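Clusotlow Town F.C. is a semi-professional association football club based in the port district of Clusotlow. The club plays its home matches at Jilar Road and is known for financing itself largely through the transfer of young players to larger clubs.

History

The club was formed by the merger of two works sides, Clusotlow Dock and Pollinine Athletic. Pollinine had the better players and Clusotlow had the ground, and the merged club kept the name of the second and the brown and tan colors of the first. It entered the regional league at the lowest level and won promotion in its third season.

A long spell in the middle divisions followed. Debts from the rebuilding of the main stand led to a points deduction and relegation, and the club spent eight seasons at the fourth level before returning. Its best cup run ended in a quarterfinal, lost on penalties after a replay.

Transfer policy

After relegation the club stopped paying fees for senior players and put the money into its youth section. Players are signed at 16 on two-year terms, and most first-team regulars are sold before they turn 23. Contracts normally include a release clause and a share of any later sale – the second has often been worth more than the original fee.

The largest sale in the club's history was that of a left winger to a top-division side in the January window. An earlier bid, made in the summer, had been turned down because the buying club wanted to pay in six installments. The player left having made 114 league appearances and scored 26 goals.

Supporters have been divided over the policy. The main supporters' group, named Chmielewska after the street where it first met, has objected to sales made in the middle of a season, and in one December it handed out leaflets before a home match asking for a limit on winter departures. The club did not agree to a limit but now publishes its transfer income each year.

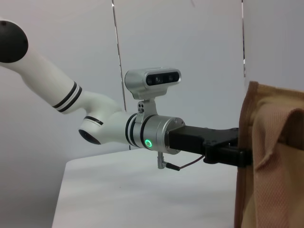
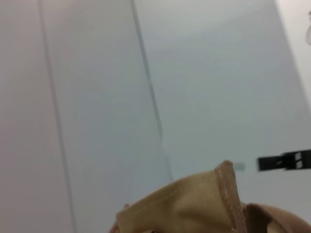
Colors and kit

The home kit has changed little since the merger. Shirts are brown with a tan collar and cuffs, worn with tan shorts and brown socks. The combination is close to that of the brown and tan fabric item held by the black gripper in the first picture, though the shade of brown has varied with the supplier. A plain white away kit was used for many years and was replaced by a sky blue one after repeated clashes with other sides in the division.

The badge shows an anchor over two wavy lines. It has appeared on the shirt since the move to the present league, and before that the shirts carried only the letters CT.

Ground

Jilar Road has one seated stand and terracing on the other three sides. The pitch slopes slightly toward the harbor end. Floodlights were added in the club's second decade, and evening matches kick off at 7:30 p.m.

Rivalries

The main rivalry is with Jilar Rovers, whose ground lies at the far end of the same road. The two clubs have not always been in the same division, and in those years they met only in the county cup.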